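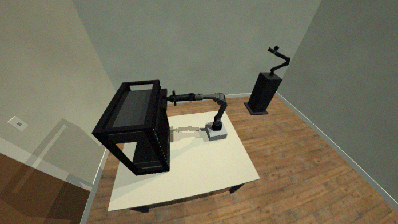
Black open rack on a cream-white table.

22 February 2018
By Natanael Bittencourt

Section 3. Choosing a spot and loading your Okar rack

Welcome back! By now you have the parts unpacked and the bolts sorted, so let's find the rack a good home before anything heavy goes in it – moving it later is no fun at all.

1. Pick a level table or bench that can carry the rack and everything you plan to put in it. The full load limit is 80 pounds.
2. Leave a hand's width of open space behind the rack for cords and air.
3. Slide the heaviest unit into the lowest bay first, then work your way up, taking your time with each one.
4. Plug everything into a single surge strip, and keep the total draw under 600 watts.

Caution: Unplug every unit before you lift or shift the rack, even if you only mean to nudge it over a little.

Note: If a bolt goes missing, ask Padeteck for spare kit 367. It fits the older Andrade racks too.

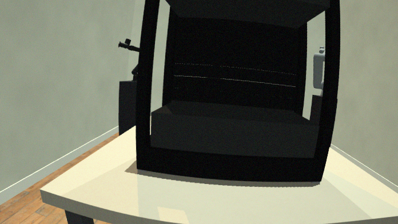

Can I set a second rack on top of the first?
Please keep them side by side. The top bars were made to hold the rack square, and they won't safely take the weight of another loaded one.

5. Once the cords are tidy, switch on one unit at a time, starting from the bottom.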